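Dishes for Gurnirero

The ad said "kitchen work, evenings, no customers," and I thought, well, I can wash a pan. I had been out of the diner since June and my landlord was getting chatty on the stairs. So I took the bus to Bruveck, and a woman with a lanyard handed me a pair of controllers and told me I'd be teaching.

Teaching what? Plates, mostly! You stand behind the table and move your hands, and the two arms move theirs, and everything gets saved. Every run is an episode. If you do it well it goes in the pile the model learns from, and if you drop a mug it goes in a different pile, which I was told is also useful, though she didn't look at me when she said it.

My first night I needed 20 tries to get one plate into the rack. I squeezed too early, I squeezed too late, I nudged the whole rack sideways. The target was 100 good ones a shift. I went home with my shoulders up around my ears and dreamed about rims.
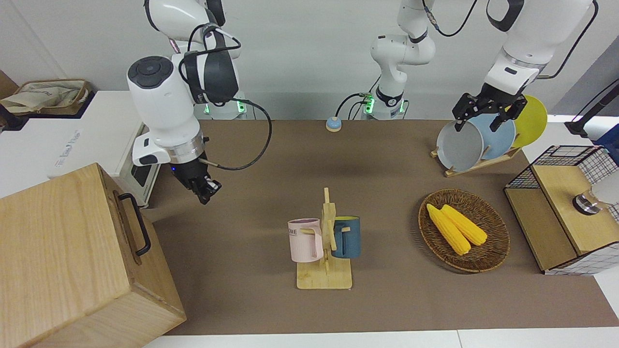

But you get a feel for it. By the second week I could do a plate while thinking about groceries, and that's when the lanyard woman sat me down with my own recordings. She put on ten in a row. I figured I was in trouble.

"You wait," she said. "Before you let go. Every time."

I watched. She was right. The gripper would have the plate in its slot, and then it just stayed there a second, holding on, like you'd keep your hand on a kid's bike seat.

My mother did that. She'd set a dish in the rack and leave two fingers on it, looking out the window over the sink, and then lift them off slow. I used to tease her about it. I hadn't thought of it in years, and I sure didn't know I had it.

"Should I quit doing that?" I asked.

She scrolled back and played one again. "The policy's picked it up already," she said. "It pauses too. We could trim it out."

I said okay, whatever they needed. Then I went back to the table, reset the plates, and pressed start (my hands were a little sweaty, I'll admit it). She never did tell me whether they trimmed it. I did 100 more before the last bus, and I waited on every one.

Comments

mossyporch: The bike seat line got me. My dad did this with jar lids.

tenpenny_r: I wanted to know if they trimmed it!! Please write the next part.

quietladle: Did a job like this for a while and the shoulders thing is so true.

More stories
Night Bus to Anlow
The Msimang Orchard
Soup for One, Twice

Contact | Copyright | Back to top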